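March 12, 2024
Yu-ting Hsieh and Ming-te Fung

3.2 Table height and shared work in small repair workshops

The second part of our study looks at the height of work tables. In the workshops we visited in Druvwood and Biva, most tables were bought second-hand, and their height was decided by the previous owner. The members of the workshop then adapted their bodies to the table. We asked 118 members to fill in a short form at the end of a working session, and 49 of them agreed to a longer interview.

The most common complaint was pain in the lower back, followed by stiffness in the neck. Members who did fine work, such as watch repair or sewing by hand, wished for a higher table. Members who used saws or planes wished for a lower one. This difference is well known for single workers, but it becomes more difficult when a table is shared by several people during the same day. 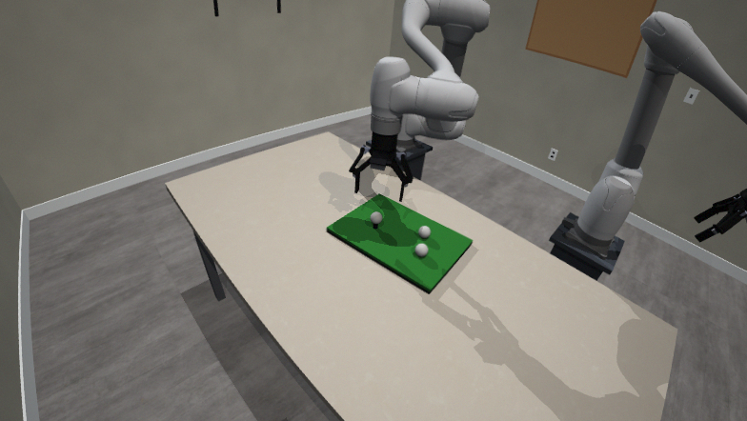
Figure 9. Long table with a green board on the tabletop (computer rendering).

A long table has a further problem, because the reach to the far side is often too large for a seated person. In the interviews, several members told us that they stand up only for a moment to take a tool, and then continue to work half standing. They did not consider this as a change of posture, and so they did not write it in the form. For this reason we think that the form alone gives a too positive result – the interviews should be read together with it.

The workshop in Kao solved a part of the problem with loose wooden blocks under the table legs. The blocks are changed in the morning, according to who has reserved the place. This is cheap, but two members reported that the table was less stable when they used a hand plane. In Biva, the members preferred to keep the table as it was and to buy stools of different heights.

We can not say from our data which solution is better over a longer time. A second round of interviews was held in August, and its results are given in Section 4.

Contact: Urnerero Working Papers, editorial office | © 2024 Urnerero | Back to top

Related items
Lighting for fine handwork in shared rooms
Stools, benches and standing mats: a survey of small workshops
Tool storage and walking distance in Druvwood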